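Keeping Records for a Workers' Comp Claim at Home

When you are hurt on the job, the paperwork starts coming to your house within days. A kitchen drawer will not hold it for long. These tips are for keeping it in order at the table where you already pay your bills.

Buy one accordion folder and label the pockets before you put anything in them: medical, wages, letters from the insurer, letters you sent, mileage. Seven pockets is enough for most claims.

Write the date you received each letter in the top corner, in pen. Keep the envelope and staple it behind the letter. Deadlines can depend on when something was mailed, and the postmark is your proof.

Start a notebook for phone calls. Put down the time, the name of the person you spoke to and what was said. Flor Muñoz, a retired claims clerk in Grodimside, tells people to write while the call is still going and read it back before hanging up.

Wipe the table and let it dry before you spread papers out. Thermal receipts from the pharmacy fade near heat, so copy them the same day and keep them away from the stove.

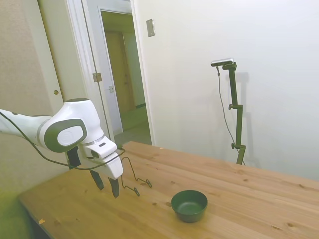
Mileage goes on its own sheet. List the trip, the reason and the odometer reading at both ends. One reader had more than 155 miles of therapy visits he had never written down — he had to rebuild the list from old appointment cards.

Keep three copies of the injury report: one in the folder, one with a relative and one scanned. Never mail an original unless you are told in writing that it is required.

Set aside half an hour on Thursday evening to file the week's mail. If a form makes no sense, clip a note to it with your question and bring it to your next appointment with your lawyer or union rep.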